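3.2 Study area and route selection

The survey was carried out in Drindholm, a mid-sized town with a dense older center and a ring of lower-density housing built later on former farmland. Two outlying districts, Sevitz and Zirkinholm, are joined to the center by shared-use paths open to walkers and cyclists. Both districts also have a bus service, so most residents have at least one other way to travel if they choose not to use the path.

Routes were chosen in two steps. First, all off-road links between a residential street and a school, shop or bus stop were listed from the town's path register. Links shorter than a single block were dropped, as were links closed for repair during the survey period. Second, the remaining links were grouped by surface type and by whether they had lighting along their full length. We then selected 4 routes, 2 in each district, so that lit and unlit paths were both represented in Sevitz and in Zirkinholm. The selection was checked on foot by the first author and by Rostam Shojaei, who had worked on the earlier Dolan study and was familiar with its route coding sheet.

The coding sheet records path width, surface condition, edge condition, gradient, sight distance and the distance to the nearest overlooking window. Edge condition was added after the Dolan study, where several older respondents said that they kept to the middle of the path to avoid broken margins. This had not been asked about directly, and it could not be separated from general remarks about surface quality. In the present survey, the edge and the main surface were scored independently by each rater – differences were settled by a second visit.

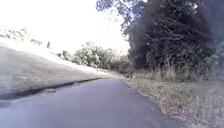

Figure 3. Asphalt path bordered by grass, with a bend to the left.

Sight distance was measured at walking height from the start of each segment to the point where the path could no longer be seen. Bends were treated as segment boundaries. A route with many slight curves was therefore divided into more segments than a straight route of the same length, and scores were weighted by segment length before being averaged. We did not adjust sight distance for seasonal growth. All measurements were taken in August, when hedges and verges are at their fullest, and the values should be read as low estimates for the rest of the year.

3.3 Respondents

Questionnaires were delivered to households within walking distance of a selected route. One adult in each household was asked to take part, chosen by most recent birthday. After incomplete forms were removed, 149 responses were kept for analysis. A further 14 respondents agreed to a follow-up interview, held either at home or while walking the route with the interviewer.

The questionnaire asked how often the respondent used the path, for what purpose, and whether there were times when they would avoid it. Those who reported avoiding the path were asked to give a reason in their own words before being shown a list. The order was deliberate. In pilot work, respondents who saw the list first tended to choose lighting even when their earlier comments had been about cyclists or loose dogs.

People who never walk are likely to be underrepresented, as in most surveys of this kind. The form was titled as a study of local travel and made no mention of safety, but some households may have set it aside as having little to do with them. Responses from Zirkinholm also skew older than the district as a whole, and age is included as a control in all the models reported in Section 4.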